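Section 4: Paper Cup Handling at the Activity Table

4.1 Preparing the table

1. Clear the front board of all items other than the paper cups in use.

2. Move the play food basket, the sponge holder and any small tools to the back board before the first cup is set out.

3. Take the cups from the Vutwood carton. Each carton holds 200 cups. Discard any cup with a bent rim. 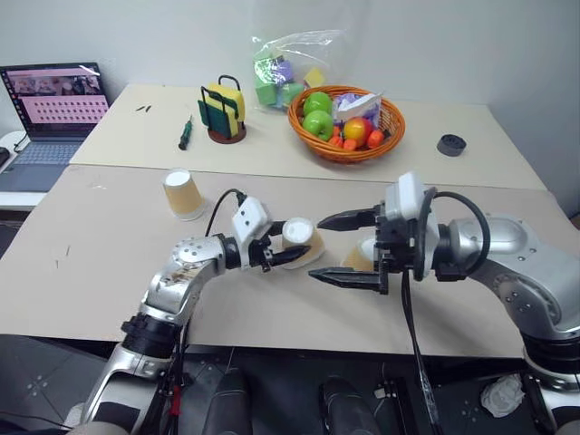
Figure 4-1. Cups on the front board, play food basket and sponge holder behind.

Note: Small hardware must be returned to the tool drawer at the end of each session. Report missing items to Frauke Janssen.

4.2 Turning and placing the cups

4. Turn each cup so that its white base faces up. Hold the cup by the body and do not press on the rim.

5. Set the first inverted cup on the front board and release it fully before placing the next.

6. Place the second inverted cup a short distance from the first. The cups must not touch.

CAUTION: Do not slide an inverted cup across the joint between the two boards. The rim may catch and tear. 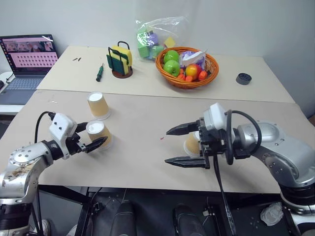
4.3 Putting the cups away

7. Nest the cups in stacks of up to 100 and return them to the carton.

8. Wipe both boards with the sponge, then stand it upright in its holder.

9. Record damaged cups on Form 1733 and forward the form to Hartmut Ostermann at the Emness office by 4:00 p.m.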